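Packing the school bag: progress report to the Puvalora fund, September 2022

Hello all,

Second report from the Imton chores project, and a longer one than last time as there's more to tell. You gave us £4,000 in April to find out whether a pair of robot arms can do the small household jobs that eat up a family's evening. We've spent 2,000 of it so far, mostly on servos and spare finger pads from Danko, and the rest should see us through to spring.

You asked for one job done thoroughly, so we picked putting books in a school bag. It sounded easy when I wrote the application!
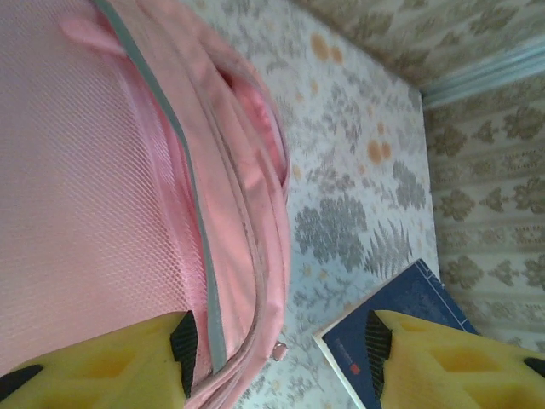 Soft things are still our biggest headache. A backpack never lies the same way twice, and the opening sags shut the moment you let go of it. Wanting Xiao has been driving the arms by hand for the training runs and has 600 of them recorded, which is more than we promised you. She reckons a person would get the knack in five minutes, and she's probably right.

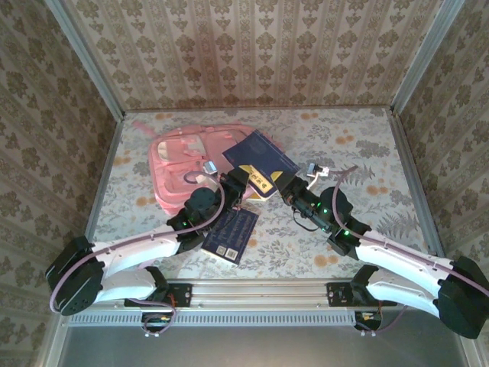 Using two arms was the right call, I think. With one, we spent all our time chasing the bag across the bed cover. With two there's at least the chance of one steadying while the other carries - though getting them to take turns politely is another matter, and I've lost a few evenings to that.

Thick books and thin booklets want quite different handling too. Pinch a fat one by a few pages and the rest flops open. Go for a thin one lying flat and the fingers tend to skate over it.
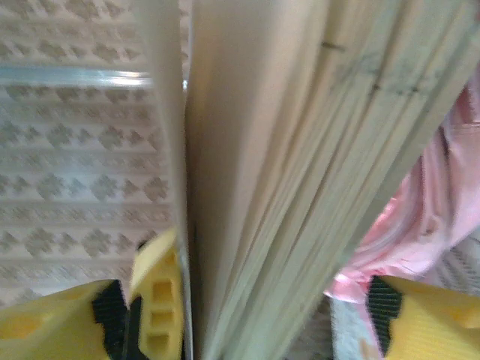

We've changed the grip settings since April and I'm happier with them. On its own, without Wanting at the controls, the system managed 48 full packs over the summer. Plenty of other tries ended with a book on the floor or a bag on its face, so no, I wouldn't leave it in charge of a real school morning yet.

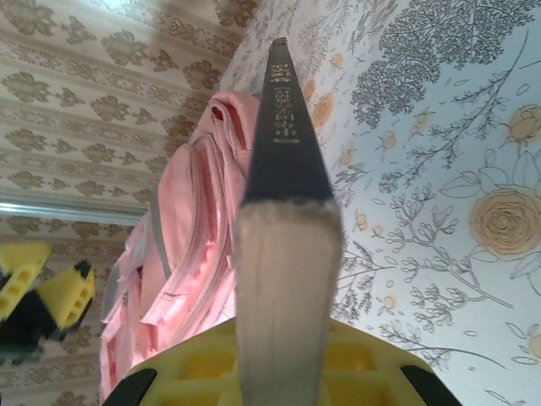 A hardcover held upright in the gripper, with the pink backpack behind.

Next up is zips, which we've been putting off. After that we'd like to take the whole rig over to Irkgate and try it with bags it hasn't met before. Could you let me know whether van hire can come out of the equipment money? I'll send the receipts separately.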